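Relatório de projeto, disciplina de Elementos de Máquinas
Tema: montagem de um conjunto planetário simples em bancada, preparação da superfície e ordem de colocação das engrenagens
Entrega: abril

1. Contexto

O grupo ficou com o redutor didático da Callia, o modelo que a oficina da Norkport usa nas aulas do primeiro ano. A ideia inicial era fazer os cálculos e entregar. A Kaisu Nurmi (monitora) pediu que fizéssemos também a parte da bancada, com as peças na mão, e que o relatório falasse disso. Então é disso que fala. Os cálculos estão no anexo, resumidos.

2. Preparação da bancada

Parte chata mas deu mais trabalho do que o esperado. Peça de metal pequena em mesa dura rola, bate, marca o dente. Na primeira tentativa usamos papel kraft: rasga, faz barulho, a graxa passa. Trocamos por pano escuro, que não reflete e deixa ver a engrenagem prateada de longe. Estender o pano sem ruga é quase impossível, a dobra do armário fica marcada. Ruga rasa não atrapalha, ruga alta sim, a engrenagem fica inclinada e na hora de pegar vem torta.

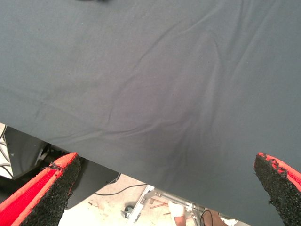 p. 2

Vincos suaves no pano cinza, um deles comprido, em diagonal. Junto à barra ainda tem uns fiapinhos. Isso foi discutido no grupo: fiapo entre os dentes é problema real num conjunto deste tamanho. O Salminen (o texto da disciplina, capítulo de montagem) manda limpar a superfície antes de cada ensaio e nós nem sempre fizemos. Fica registrado como falha nossa. Na próxima vez, rolo adesivo antes de abrir a caixa das peças.

Anotações soltas desta etapa:
- pano maior que a área de trabalho, sempre. Se sobra pouco, a peça vai parar no chão (aconteceu, perdemos tempo procurando)
- esticar dos cantos para fora, não do meio
- não usar pano felpudo
- não apoiar lápis nem paquímetro em cima, puxa o tecido e mexe tudo

3. Peças e ordem de colocação

O conjunto: um disco metálico com furo central grande e 3 engrenagens de dentes retos, iguais no tamanho. O disco vai deitado, no meio do pano. As engrenagens vão em cima, distribuidas em volta do furo. Parece óbvio mas testamos duas sequências.

Sequência A: todas as engrenagens fora, ao lado do disco, e colocar uma de cada vez.
Sequência B: colocar tudo de qualquer jeito sobre o disco e ajustar depois.

A sequência B foi abandonada logo. Ajustar uma empurra a vizinha, e o disco gira sobre o pano. Com a A dá para parar no meio e saber o que falta.

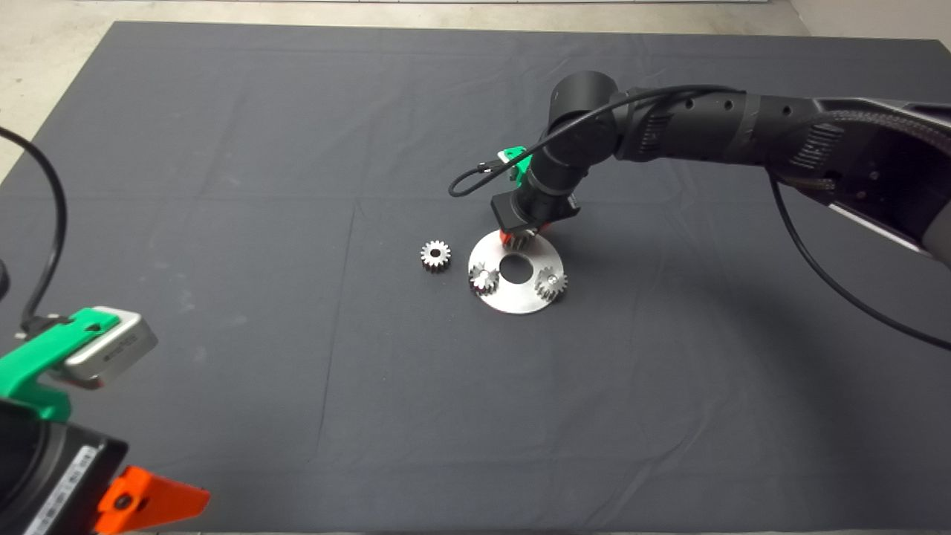
Tempo de leitura: 3 min

Duas engrenagens no disco, uma à esquerda do furo e a outra à direita, um pouco mais abaixo. A terceira no pano, à esquerda, com um espaço curto até o disco. Na sequência A essa distância conta: perto demais e ela encosta na borda, longe demais e o movimento fica comprido à toa.

O que observamos sobre o disco: o metal escovado brilha na borda e confunde um pouco quem olha de cima. Luz lateral ajuda. Na sala a lâmpada é fixa, então giramos a mesa.

4. Dificuldades

Espaçamento angular. O disco não tem marca nenhuma de referência que a gente tenha encontrado, foi tudo no olho. O Masumov, manual antigo da biblioteca, sugere um gabarito de papel com os ângulos riscados. Fizemos um, ficou torto, fizemos outro. O segundo serve.

Também: confundir frente e verso da engrenagem. Pelo que medimos as faces são iguais, mas passamos uma tarde achando que não.

5. Resultado e pendências

A sequência A fica como procedimento do grupo. Falta medir a folga entre dentes com o calibre (o da oficina estava emprestado) e refazer a tabela do anexo, que saiu com a coluna de módulo trocada com a de diâmetro. A Kaisu já avisou, vamos corrigir na versão final.

Anexo: cálculos, tabela de peças, gabarito em escala 1:1 (imprimir sem ajustar à página!!)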